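Section 9. Good Practice for Two-Arm Tabletop Work

If you have followed the Teralier guide from the beginning, your arms are bolted down, the stop button has been tested, and you have probably been itching to hand the robot something to pick up. We were too! Please give this section a slow read first. Most of the calls that reach Denise Nuttall on the Pondwood support desk concern the way the table was laid out, and a few minutes spent here will save you a long afternoon later on.

9.1 Before you lay out the table

1. Press the stop button and check that both arms hold still. Do this every session, even if you only stepped away for coffee.

2. Wipe the table and let it dry.

3. Choose everyday items with the caps screwed on. A drink bottle that is nearly full handles very differently from one that is nearly empty, so it pays to practice with both.

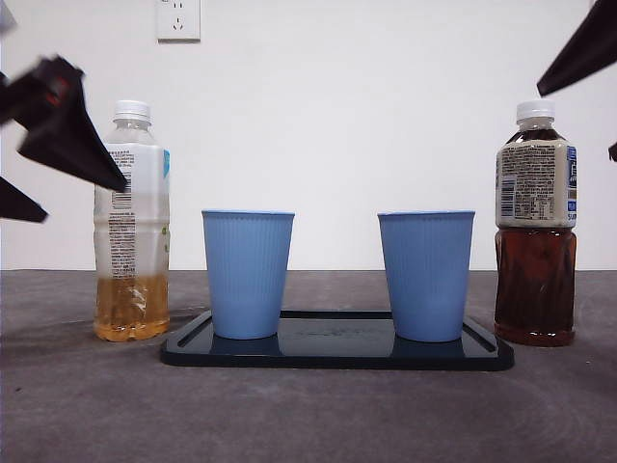
4. Leave room beside each item for open fingers to come down. New operators like to push everything close together (it does look tidier), and then the second finger has nowhere to go.

5. Stand light cups upright, with a gap between them. If you use a tray, keep their bases inside the rim.

Note: Ribbed cups give the fingers a little more to hold, but thin walls still crush easily. Start at the lowest grip setting and work up.

9.2 Sharing the space between two arms

The rule we ask everyone to keep is that only one arm reaches over the tray at a time, while the other waits off to its own side with its fingers clear. Tiago Macedo wrote it into the very first Trondero checklist, and we have never found a good reason to take it out.

1. Name the working arm out loud before you move it. It feels silly for a day or two and then you stop noticing.

2. Open the fingers fully before you start your approach.

3. Check the wrist view for the other arm. If any part of it shows, stop and look at the table with your own eyes before going on.

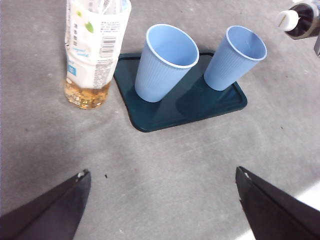 Figure 9-2. Wrist view with the fingers open and the other arm showing at upper right.

CAUTION: Keep your hands out of the work area whenever either arm is powered, even if neither one is moving. To straighten a cup, press stop first.

9.3 Closing in on an item

1. Slow down for the last part of the approach. The speed limit in the Mazandarani panel should be at 2 for this, and please leave it there until you have a good many sessions behind you.

2. Expect the wrist view to go soft at close range. Printing on a wrapper may blur until you can't read it, so make sure you have the right item while you are still farther back.

3. Watch the fingertip and the edge of the item, and pause before they meet.
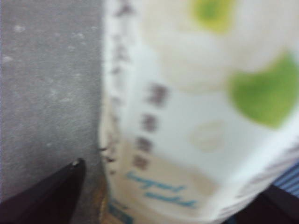
4. Close the fingers in small steps. If the item tips or the wall starts to buckle, open up, back away the way you came, and begin again from step 1.

5. Write down anything odd in the session log, including the near misses.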